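Les bacs gris : trier le vrac du local avant l'été
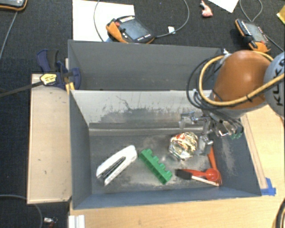 Depuis la réouverture du local de Trurnero, tout ce qui n'a pas de place attitrée finit dans les bacs gris. Une agrafeuse blanche, une longue brique de construction verte, une boule froissée couleur argent et or, une cuillère ou pelle rouge à côté d'un petit outil du genre brosse : au bout de quelques semaines, le contenu d'un bac ne ressemble plus à rien et il faut tout sortir pour retrouver une seule chose. L'équipe du rangement a donc repris la méthode de fond en comble. Voici ce qui change et ce que nous demandons aux adhérents.

Deux bacs côte à côte

Les bacs en métal restent en service. Ils sont rayés, tachés par endroits, avec des frottements blanchâtres au fond, mais ils sont solides et passent sur l'étagère basse. Setareh Shirazi avait proposé de les remplacer par des caisses à couvercle. L'idée a été écartée : un couvercle fermé cache le contenu, et l'expérience du local de Vastville a montré que les caisses fermées n'étaient plus ouvertes par personne.

Les bacs travaillent désormais par paire. Celui de devant reçoit le vrac. Celui de derrière reçoit ce qui a été identifié et qui attend de repartir dans la bonne pièce. Quand le bac arrière est plein, on le vide avant de continuer le tri. On ne dépose rien directement dans le bac arrière, même si l'on sait très bien où va l'objet. Dans ce cas, autant le rapporter tout de suite.

Le tri par pièce

Nous avions essayé un classement par matière (métal, plastique, papier). Il obligeait à réfléchir devant chaque objet et il séparait des choses qui servent ensemble. Le nouveau classement suit les pièces du local.

Bureau : agrafeuses, ciseaux, rouleaux adhésifs, trombones, stylos qui écrivent. Les stylos sont essayés sur une feuille au moment du tri. Les agrafeuses sont rapportées avec leurs agrafes ; si elles sont vides, on les recharge avant de les remettre dans le tiroir.

Coin des enfants : briques, figurines, dés, pièces de puzzle. Les briques isolées vont dans le sac en toile accroché derrière la porte, sans tri par couleur ni par taille. Les pièces de puzzle vont dans la boîte plate jusqu'à ce que quelqu'un reconnaisse la boîte d'origine.

Cuisine : cuillères, fourchettes, pinces, spatules, petites brosses à vaisselle. Tout ustensile qui a séjourné dans un bac passe par l'évier avant de retourner au tiroir, même s'il semble propre. Un rappel utile, car le fond des bacs n'est essuyé qu'au moment du tri.

À jeter : emballages, papiers froissés, feuilles métallisées, bouchons sans bouteille. On défroisse avant de jeter. Il est déjà arrivé qu'une vis ou une clé soit restée emballée dedans.

Sans pièce : tout le reste. Ces objets vont sur la petite table de l'entrée avec une étiquette portant le mois du dépôt. Ceux qui n'auront pas été réclamés en septembre partiront au dépôt de la maison Ranjbar, qui reprend le petit matériel en état de marche.

Dix minutes, pas davantage

Arash Bakhtiari a chronométré plusieurs tris. Un bac rempli à moitié demande 10 minutes à une personne seule, étiquettes comprises. À deux, on ne va pas beaucoup plus vite parce que l'on se gêne au-dessus du bac. Mieux vaut que la seconde personne fasse les allers-retours vers les pièces. Nous avons retenu ce format pour les permanences : 10 minutes de tri en fin de séance, puis on s'arrête, que le bac soit vide ou non.

L'ordre a son importance. On commence par les objets longs ou volumineux, qui dégagent le fond, puis on prend les ustensiles en faisant attention aux pointes et aux lames. Les petites pièces viennent en dernier. Une fois le bac vide, un coup de chiffon humide suffit. Inutile de frotter les rayures, elles ne partiront pas, et la poudre à récurer employée l'an dernier a laissé des traces mates sur les parois.

Ce qui ne va pas dans les bacs

Les piles, les ampoules, les produits d'entretien et les médicaments ne doivent jamais être déposés au vrac. Les piles ont leur bocal près du tableau électrique. Pour les clés, s'adresser à la permanence, qui tient le cahier. Les vêtements oubliés restent au portemanteau.

Nous demandons aussi de ne plus laisser de vaisselle sale. Deux tasses ont été retrouvées le mois dernier sous une pile de catalogues, et le reste du bac a dû être lavé à l'eau chaude.

Matériel recherché

Il nous manque deux chiffons en microfibre, des étiquettes à ficelle et un range-couverts d'une largeur adaptée au tiroir de gauche de la cuisine. Les modèles courants sont trop larges. Le local d'Ultomthorpe nous a promis un lot de pots à crayons, qui serviront aux stylos et aux pinceaux.

La feuille d'inscription pour les tris de fin de séance est affichée à côté de l'étagère basse. Pour les objets de la petite table, il suffit de se servir si l'on reconnaît son bien et de barrer la ligne correspondante sur la liste.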